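Ponport Forums > Cobots and Small Cells > Rules, Standards, Good Practice

Thread: Hands in the cell during PC teardown, where do you draw the line?

tallgrass_mo
Posted 2/4/18
Hi all, long post, sorry! I'm writing up house rules for our disassembly bench and I'd love some eyes on them before they get laminated and stuck to the wall forever. We pull apart old office towers with a single cobot arm. Our risk assessment was done when the job was just lifting drives out, and now we want to do RAM, the CPU and the drive cage too, so I figure the old paperwork is stale.

What I've got so far:

- Power cord out and the power button held down before the case goes on the table
- Side panel off by a person, never by the arm
- Reduced speed any time a person can reach the case
- Fingertips only get swapped with the arm stopped and the pendant in your other hand

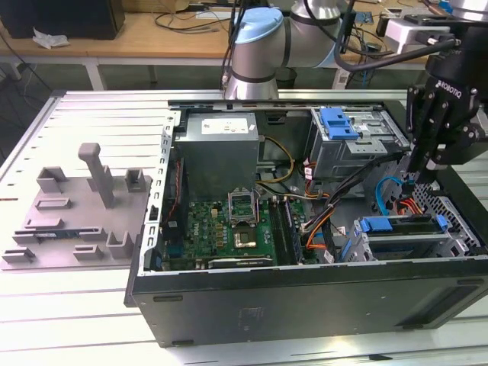

Robotiq gripper over the drive bay end of a Dell tower, socket bracket up.

The part I can't settle is steadying the case. The towers slide around, so people want to put a hand on them. I say fine at low speed. My coworker says never. Who's right?

flullero_fan
Your coworker. Next question :)
Seriously though, a collaborative arm doesn't make a collaborative job. The force limits you set are for the arm bumping somebody. Gripper fingers closing on a thumb up against a steel edge are a different animal, and cut sheet metal doesn't care what speed you picked. Clamp the thing.

B. Zwahlen
I'm going to disagree with that a little. I ran a bench like this for 4 years and "never" was the rule that got broken most. People would nod at the sign and then hold the case anyway when a cable snagged. We got much better behavior once we wrote down WHERE a hand may go and WHEN. Ours said left side only, outside the case, flat on the outer metal, and only while the arm was working at the other end. Anything past the rim meant a protective stop first.

And please put hand tools in the rules! A screwdriver in your fist sticks out a lot further than your knuckles do, and everybody measures from the knuckles.

flullero_fan
Benedikt, I get it, but you had trained people. Does tallgrass? "Left side only" works great till somebody new walks up from the wrong side of the table.

tallgrass_mo
Mostly trained, with a couple of new folks coming in September. I do like the where and when idea a lot more than a flat ban I can't enforce.
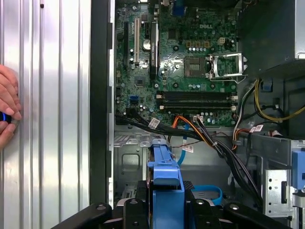 The drive carriers are where I'm most nervous, to be honest. The blue handle is an easy thing to aim for, but the wiring runs so close by that I can see somebody reaching in to hold a cable back. So I'm thinking cables get dressed before the program starts, and if one drops into the path you stop, fix it, and start that step over. No helping while it moves.

ozgur_k
Yes to that last bit. We had the same line in our rules at Altıntaş and it cost us about 2 minutes a unit, which the boss grumbled over for a week and then forgot. I'd also add that whoever presses resume has to be whoever was in the cell. We were bad about that one.

flullero_fan
OK, I can live with that as a stopgap. Still want a clamp on the list. And redo the assessment per task. Lifting a drive and unlatching RAM are two different motions with two different pinch points, so one sheet for both won't cover you.

B. Zwahlen
Agreed on the per task sheets. Clamp too, if you can find one that fits more than one case size. We never did. We ended up with a stop block at each end and it was good enough.

tallgrass_mo
Stop blocks I can do this week. I'll split the sheet up by task, add the tool line and the resume line, and post the draft here when it's readable. flullero_fan, you get first crack at it with the red pen.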